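Condensation and draught from tall multi-pane window with transoms, boxes stored underneath

Posted in Windows and Glazing by Róisín Coughlan

I look after a ground-floor room with a large window in dark frames: tall vertical panes with a row of smaller transom panes above. It gets strong daylight for most of the day. From late autumn the lower panes mist over by early morning, and there is a draught when I stand close to the glass.

We have used the room for storage since August and there are cardboard boxes stacked on that side. The bottom layer in one stack has gone soft at the corners. A hygrometer on a shelf at the far wall reads 47 per cent at midday. I have not logged it overnight.

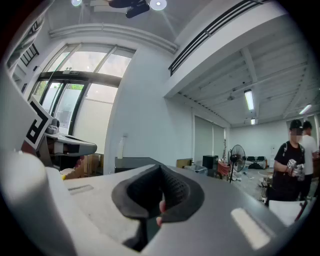 The window side of the room, with the boxes and the small grey unit on the dark horizontal member.

I would like to know whether the glazing needs replacing or whether sealing and moving the stock would be enough. I also need to know if the grey unit can come off while I redo the seals. I have no paperwork for it. The floor is solid and there is one radiator, on the opposite wall.

2 replies

Senan Heffernan

Check where the air is coming in before you price any glazing. Hold a strip of tissue at each joint on a windy day, starting with the transoms. Top lights that open often fail at the hinge side, where the gasket takes a set. If the tissue moves there and stays still at the fixed panes, replace the gasket and leave the glass alone. If it stays still everywhere, what you feel is probably cold air falling off the glass, and no sealant will alter that.

The midday reading at the far wall tells you little. Put the hygrometer at sill height and read it at six in the morning. If it shows more than 60 per cent there, deal with the moisture first. Mist on the room side of the pane is room air reaching its dew point. Mist between two sheets of glass is a failed sealed unit, and that pane does need replacing. You have not said which you have.

Boxes: raise them on slatted pallets and leave a hand's width clear behind. Cardboard takes up moisture from a cold solid floor whatever the window is doing. Discard the soft ones, as they will not recover their stacking strength.

I can't identify the grey unit from that view. It could be a contact sensor, a vent control or something else. Look for a maker's label and a cable before you touch it. If it belongs to the alarm, have the alarm firm isolate it. Do not paint or seal over it in the meantime.

Themba Mofokeng

Had the same with a window that size. Used Pagano brush strip on the opening lights and the draught stopped. Didn't do much for the misting. A fitter quoted me 1,000 for new units and I never went ahead.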